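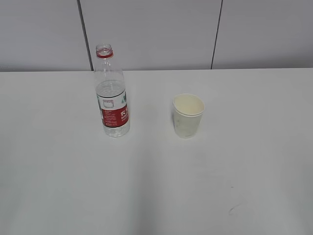 Last changed: 4/29/21

Speaker notes - Can it do the dishes yet? (30 minutes, plus questions)

Slide 1. Start without a hello, let people look at the slide. Ask for hands: who has a machine at home that does a chore start to finish? Most will say the dishwasher. Then ask who loads it.

The chore for the first half of the talk is pouring a drink. Bottle, cup, table. Mention that the cup is paper, so it gives if you squeeze it, and that it weighs next to nothing until there is water in it.

Slide 2. What we mean by "can do." Three levels:
It worked once.
It works most of the time with someone standing by.
You can leave the room.
Nearly every video you have seen is level one. Shop-floor buyers only pay for level three. Homes will probably put up with level two for a while, if the mess is small.

Slide 3. The Mirness log. 769 attempts at small kitchen chores, written up by hand. Don't read the table out. Point to the column for "person stepped in" and give them time with it. Wiping did better than we expected. Anything with a lid did worse.
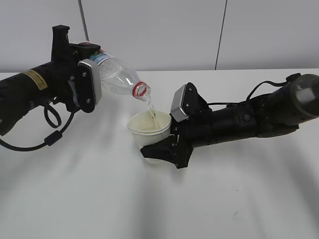
Slide 4. Pouring is hard because the load keeps changing. A bottle gets lighter as it empties, the water shifts toward the neck, and a thin plastic wall flexes under the fingers. People correct for all this by feel. A machine has to do it with what it can sense and how it was taught. Two arms help: one tips the bottle, the other has hold of the cup, and the stream is thin and goes straight down into it. That is a careful pour. Say so, and then say what it leaves open - a full cup, a different bottle, a person reaching across.

If someone asks about caps: separate problem, save it for the end.

Slide 5. Shop floor. The Bundov line packs 2763 parts a shift with one fixed arm. It does that well because the parts come in facing the same way and the bin is always in the same spot. Move the bin a hand's width and the line stops. Compare with a kitchen, where the bin moves every day. (Skip the Prosach clip if we are past the halfway mark. It is slow to load anyway.)

Slide 6. Cost. Keep this short. Tang quoted us for setup and for support, and support was the bigger number. Talk about who gets called when it stops at 6 p.m.

Slide 7. My answer: on the shop floor, yes for fixed jobs. At home, level two for a few chores, with someone in the room. I would not leave it alone with a glass pitcher.

Questions. Likely ones: speed, safety around kids, what happens to jobs. For speed, go back to slide 3. Bring water.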